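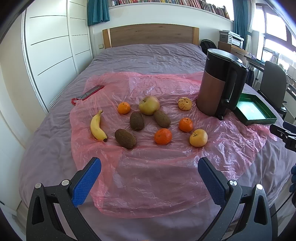 3.2 Wo das Obst in kleinen Wohnungen landet

Wer in einem Zimmer wohnt, in dem Schreibtisch, Drucker und Kleiderschrank schon alle Wände belegt haben, sortiert seine Einkäufe eben auf dem größten freien Möbel, und das ist fast immer das Bett. Mir war das vor der Erhebung gar nicht so klar! In unserem Protokoll steht dafür inzwischen der Begriff »Ausweichfläche«, und von den 381 Haushalten der Kiani-Stichprobe haben 40 das Bett an erster Stelle genannt, also noch vor Fensterbank und Fußboden. Typisch ist dabei die Unterlage: In Abbildung 4 ist es eine durchscheinende rosa Folie auf der lavendelgrauen Bettdecke, und darauf liegen Banane, Kiwis, Mandarinen und ein gelbgrüner Apfel neben einem Wasserkocher mit schwarzem Griff und einem Smartphone in roter Hülle. Genau diese Mischung aus Essbarem und Gerät (im Codebuch: Kategorie 7) hat uns beim Auswerten am längsten beschäftigt, weil wir anfangs nur Lebensmittel kodieren wollten und dann doch alles mitgenommen haben, was auf derselben Unterlage lag.

Zur Folie noch ein Wort, die wird nämlich gern unterschätzt. In den Gesprächen in Brallthorpe kam sie ständig vor, mal als Krümelschutz, mal als eine Art Tischdecke auf Zeit, und eine Befragte meinte, ohne Folie sei es einfach noch das Bett, mit Folie sei es »schon halb Küche«. Das fand ich so treffend, dass wir den Satz ins Codebuch übernommen haben. Gelik beschreibt für Küchentische etwas Ähnliches, spricht aber von festen Zonen, und die haben wir auf Betten kaum gefunden, denn 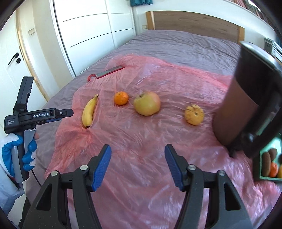 auf einer weichen Fläche rollt rundes Obst gern dorthin, wo die Matratze nachgibt, und jede Ordnung ist damit ein bisschen vorläufig. Deshalb haben wir keine Abstände gemessen, sondern nur Nachbarschaften notiert: was neben was liegt, fertig. Insgesamt kamen so 3751 Paare zusammen, die wir im November mit dem Tendusska-Schema ausgewertet haben. Bei Behältern wie Tabletts war ich mir lange unsicher, ob sie als Gegenstand oder als Fläche zählen (wir haben uns für Gegenstand entschieden, auch wenn sie leer sind). Für die Paare mit Tablett gibt es im Anhang eine eigene Tabelle.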